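Tratville labs get a rulebook for robot training, measuring cups included
Print | E-mail

TRATVILLE — The people who teach robots to tidy a kitchen will have to follow 11 written rules starting in November, under a code of practice adopted this month by the town's automation council after a debate that ran considerably longer than the code does. 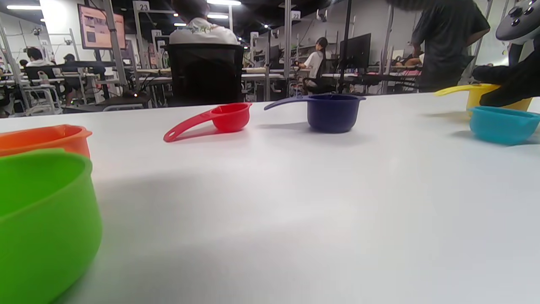 Felicidad Ambrosio had hoped for something shorter. Two pages would have done it, she told the council, and one of them could have been a map to the fire exits.

The code covers demonstration work, in which a person performs a household chore with a hand-held gripper and the recording is later used to train a machine. It applies to any shared workspace in town where the job is done for pay. It says when operators must rest, what has to be written down and who may appear in the background of a recording without having agreed to it. On that last point the answer is no one, which took most of an evening to settle.

Operators may work up to 30 minutes before a break. Walkways beside the tables must be kept clear, and cables have to be taped down or routed away from feet. Anyone at a neighboring desk must be told in plain language that recording is going on, and must be able to have a session deleted on request.

The longest section deals with mistakes. Under Rule 7, a dropped item stays in the record, marked as dropped. Labs had been free to throw out clumsy attempts and keep the graceful ones, with the result that their machines learned from a race of people who never fumbled a cup. An early draft called for "reasonable clumsiness" — a phrase the council's lawyer asked to have removed, and which survives in a footnote.

Marnau, the larger of the two companies affected, said it already met most of the requirements and would meet the rest once it understood Rule 9. Dadudard, the smaller one, asked for three more months to redo its consent forms and was given them. Both objected to a proposal that objects be washed between operators. It passed anyway.

The council borrowed freely from a code used in Seyoum, where a review of 1,689 recordings found many with no note of what the operator had been asked to do. Tratville's version requires that note to be written before the session begins. The Seyoum code also bans eating at the table, a provision Tratville left out after concluding that some of the chores under study involved lunch.

There are no fines. A lab that breaks a rule gets a letter, and a lab that breaks it again gets a second letter, copied to its landlord. Council members described this as a graduated approach.

Printed copies of the code are available at the front desk of the town hall. Comments on Rule 9 are being accepted until the end of October, preferably in writing.

Print this story | E-mail this story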